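Speaker notes: Can it do the shopping yet?
Murkar Retail Operations Forum, July. Talk starts 2:15 pm. Slides are numbered down the side of the deck. Clicker is on the lectern.

Slide 1. Title

Wait for the doors to close. Say thanks to the hosts and get going.
I've spent most of my working life in grocery fit-outs and store operations. I don't build robots. I get asked to say whether they're worth putting in a shop, and that's the only question I'm answering today.
Short answer for anyone who has to leave early: for a few narrow jobs, yes. For the general run of chores, at home or on the shop floor, no.

Slide 2. What we mean by a chore

A chore is a string of small jobs with no clear edges. Unpack the groceries. Tidy the bench. Top up the tomatoes.
A person hears "top up the tomatoes" and also moves the soft ones to the front, picks a stray bean out of the pile and straightens the price ticket. No one wrote those steps down.
When a supplier says their machine does a chore, ask where it starts and where it stops. (Pause here. Let them write that down.)

Slide 3. What already works

Floor scrubbers. They've been fine for years.
Shelf scanning for gaps and wrong labels. Good, as long as the aisles are clear.
Moving full totes from the dock to the back of store on a flat floor.
All of these keep their hands off the stock. The trouble begins when the machine has to pick something up.

Slide 4. The Tivik trial

We ran picking orders at our Hafstein store, after close, with loose fruit and veg only. 782 picks attempted over the trial. 235 of those needed a person to step in.
Say that slowly. Close to one in three.
Stepping in covered everything from nudging a carrot back within reach to starting the whole order again. We logged them the same way, and I'd split them up if I did it over.
Don't get drawn into naming the supplier's next model. I haven't seen it.

Slide 5. Where the time goes

A typical order in the trial was 8 items. A staff member who knows the department does that without thinking about it.
The machine's best order took 63 seconds an item. Its slow ones were much worse and I stopped averaging them.
Most of the time went on looking and deciding. The grab itself was quick.
Somebody will say it can work all night. True, but someone has to be there while it does, and that person is on night rates.

Slide 6. Produce is the hard end

Tins and boxes have flat sides and a barcode. Produce has neither.
Cucumbers roll. Beans hang together and come up in a bunch. Tomatoes bruise, and you don't find out until the next morning. Sweet potatoes are easy to hold but no two are the same shape.
Then there's the basket. It has to be held level and kept in reach, and every item that goes in changes the weight. Using two hands sounds like plenty until you work out that holding a basket takes one of them, and sometimes both.
Leave the next slide up while you talk about the basket. A carrot and something small and yellow is a fair-sized shop at this stage. 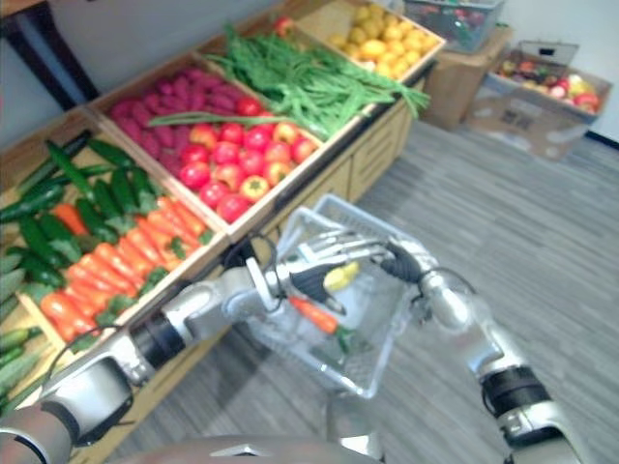

Slide 7. Is home any easier?

People assume it is, because there's less of everything. I think it's harder.
A shop has a plan. The carrots are in the same crate tomorrow. At home the colander moves, the dog's bowl moves, and there's a school bag in the doorway.
A shop can also change its fixtures to suit a machine. We lowered one display at Hafstein and it helped. Most families won't rebuild the kitchen for something that puts the groceries away.
Dishwashers and washing machines got in by having the work brought to them. You load the machine. That's still the pattern to look for.

Slide 8. What to ask a supplier

How many times did a person step in, and what counted as stepping in?
Was the stock real, and was it that day's stock?
Who resets it when it drops something?
Can we see a full order with no cuts in the video?
What does it do when a customer reaches past it?
Zanthorpe put these in their tender papers last year and got fewer bids, but the bids were easier to compare.

Slide 9. Where I'd spend money

Scanning and floor care now. Tote moving if your back of store is flat and wide enough.
Loose picking: run a trial if you have a spare corner and a patient department manager. Keep it out of trading hours and don't take it off the staffing budget.
Home chores: wait.

Slide 10. Questions

Ten minutes. Repeat each question into the mic, the back rows couldn't hear last time.
If asked about jobs: our trial added hours, it didn't cut any. Give the roster figures only if pressed.
Handout with the supplier questions is on the table by the door.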